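Open Day at Danladi Motors

The flyer promised "unbeatable deals on the day," so on Sunday, 23rd August, I drove 65 miles to Danladi's open day in Zilska to see who would try to beat them. The parking lot was full by ten, mostly with people who had come for the pancakes.

Ngozi Abubakar runs the sales floor and gave our group the tour. The star was the Namena hatchback, offered with $872 off and free floor mats – the same mats that were free in July, when the discount was bigger. She took the question well and moved us along to the service bays.
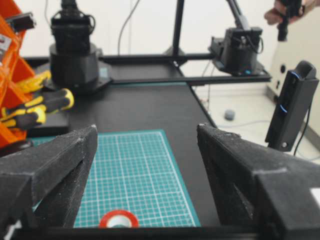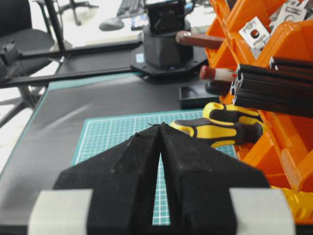
The finance talk had 20 chairs and four takers. Low rate finance, we learned, is low if you put down a large deposit and want the beige one. Halima Etim from the parts counter was far more useful, and told me which trim levels share the same seats.

I had a short test drive in the Nelix wagon. It's quiet, the back seat fits adults, and the heater controls are buried two menus deep. They wanted my phone number before giving back my license. I have had three calls so far, all very friendly.

The pancakes were good. Go early and park on the street.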